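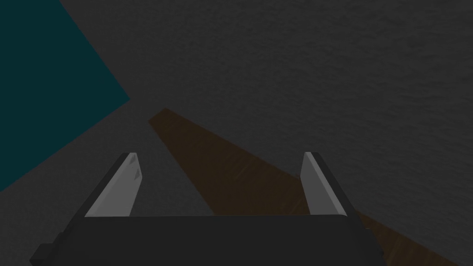
Figura 3. Vista de la cámara de muñeca en el entorno simulado, con la pinza abierta, el listón y el panel de color verde azulado sobre la superficie gris.

3.2. Entorno simulado y tarea de aproximación

El proyecto de asignatura se organizó en torno a una única tarea de manipulación, resuelta íntegramente en simulación por los equipos del curso de Robótica II del Instituto Quezada. El entorno, denominado Namel, reproduce un plano de trabajo horizontal, un listón de madera y un panel plano que actúa como zona de referencia. La tarea exige situar la pinza sobre el listón, orientarla respecto a su eje longitudinal, cerrar los dedos y trasladar la pieza hasta el panel.

La observación disponible para el controlador se limita a la imagen de la cámara de muñeca y al estado articular del brazo. No se proporciona la pose del listón ni la del panel. La cámara es solidaria con el cuerpo de la pinza, de modo que los dos dedos permanecen en la parte inferior del campo visual durante todo el episodio. En la configuración de la Figura 3, el extremo lejano del listón se proyecta entre ambos dedos, mientras que el dedo derecho oculta parte de la pieza. Esta oclusión parcial afecta a la estimación de la orientación, que en la primera versión del módulo de percepción se obtenía a partir de los dos bordes largos.

La versión definitiva emplea un solo borde, el que presenta mayor longitud visible, y el lado corto del extremo cuando este queda dentro del campo visual. El panel se segmenta por color, con un umbral fijo en el espacio HSV. El contraste entre el marrón oscuro del listón y el gris del plano es menor, por lo que el mismo procedimiento resultó insuficiente para la pieza y se sustituyó por una red de segmentación entrenada con 3000 imágenes sintéticas.

3.3. Organización del trabajo y recogida de episodios

Participaron 19 estudiantes, repartidos en 9 equipos. Todos partieron del mismo controlador base, distribuido con el paquete Wevitz, y podían modificar la percepción y la generación de trayectorias, pero no los parámetros de contacto del simulador. Las entregas se cerraron en abril.

El conjunto de evaluación consta de 439 episodios con poses iniciales comunes a todos los equipos. Un episodio se considera válido si el listón termina apoyado sobre el panel y la pinza se ha retirado antes de agotar el tiempo asignado. Los episodios con colisión entre los dedos y el plano se contabilizan como fallo, aunque la pieza alcance la zona de referencia.

Los fallos se etiquetaron según la fase en que se producían: localización, alineación, cierre o traslado. En los casos ambiguos se asignó la fase más temprana. El etiquetado se realizó sobre los registros de estado y las secuencias de imagen de muñeca, con la herramienta de revisión Lorkmont. Los resultados por fase se presentan en la sección 4.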